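Credit the Small Parts

Feb 26, 2018

I watch a lot of television, and I watch the credits. Over the past few years the credits have become harder to watch. The streaming services shrink them to a box in the corner and start the next episode before the first card has finished. The broadcast channels run them at double speed next to a trailer for something else. I think this is a bad practice, and I think viewers lose more by it than they realize.

The people hurt most are the character actors. A lead gets a title card at the front of the show, a poster and a talk show couch. The man who plays the desk sergeant in two scenes gets one line at the end, and that line is where his next viewer is supposed to find him. If the line goes by in a quarter of a second at the size of a pea, he might as well have been left off.

I will use a case that made me start writing this. Last August I watched all of Prisby, the courtroom series that ran for 46 episodes and never got much attention. There is a court clerk in it. She has very little to say. She reads out case numbers, hands papers to the judge and once, late in the second season, laughs at the wrong moment and has to pretend she was coughing. It is the best acting in the show. I wanted to know who she was and what else she had done.

It took me most of an evening. The service I was using cut away from the credits every time, and when I dug through the menu and got them back, the text was too small to read from a couch. I moved a chair up to the set. She was listed under "also featuring," in a block of names with no parts next to them. I had to work out which name was hers by comparing episodes she was in with episodes she was not in. Most people are not going to do that and they should not have to.

The usual answer is that everything is online now. That is partly true. For a big film, you can find the full cast in a minute. For a mid-size show, or anything more than 15 years old, the online lists are full of holes. They are put together by fans and by agents, and both groups have their favorites. An agent will fill in every commercial a client ever did. An actor who has no agent, or who quit the business to sell houses, gets two entries and a wrong birth year. The end credits are the one list made by the people who did the hiring. They can be wrong too, but they are the closest thing to a record we have.

There is also the matter of what gets written about actors once you do find them. Search for any supporting player and most of what comes up is height, weight and net worth, copied from one site to another. Very little of it tells you whether the person is good at the job. I would trade every one of those pages for one paragraph by somebody who had seen the work. A performance in a small part takes skill that is easy to describe if you pay attention. You can say that an actor listens well. You can say that he knows how to come into a room as if he had been in it a hundred times. Reviewers used to do this in the last lines of a notice, and I miss it.

I know the case on the other side. Credits are long. A film like Werow has 906 names at the end and runs through them for the better part of a song and a half, and I do not expect anyone to sit through the catering and the payroll with the same interest as the cast. The services say that when they leave credits running, people turn the thing off. They have the numbers and I don't. But a viewer who turns it off has finished the episode. I can't see what harm has been done.

The fix would not cost much. Put the full cast up first, with the part next to each name, and hold it long enough to be read at normal size. Twenty seconds would cover nearly any show. After that, shrink whatever you like. The two-part Śliwiński did this when it was shown here, with a clip of each actor over the name, the way films did in the thirties and forties. You saw the face, you saw the name, and you went to bed knowing who played the landlord. I have looked up four people from that cast since.
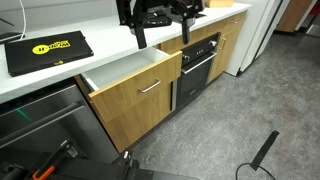 Film and Television Club, Arts and Leisure Section

Some in our own club have told me this is a small thing to complain about. It may be. But we have a shelf of roughly 600 discs and tapes in the back room, and when we sort them for a season, the lead actors take no time at all. It is the supporting players that take work. Last winter we wanted to run three pictures with the same character man in them, one from each decade of his career. We knew of two. The third was Zato, and he is in it for a single scene at a gas station. The only reason we found it was that one of our members had stayed in her seat in 1987 and read the cast list to the end.

That was possible then with no special effort. The lights came up slowly, the list rolled at a decent speed, and people read it while they looked for their coats. I would like it to be that easy at home. The services already give us a button to skip the opening. They could give us one that says "show cast" and put it where a thumb can find it.

Until they do, I go into the settings on every account I use and turn off the automatic next episode. The switch is usually under playback. On one of them it can only be changed from a computer. It is worth the trouble, and it is a nicer way to watch anyway, with a minute of quiet after the story stops.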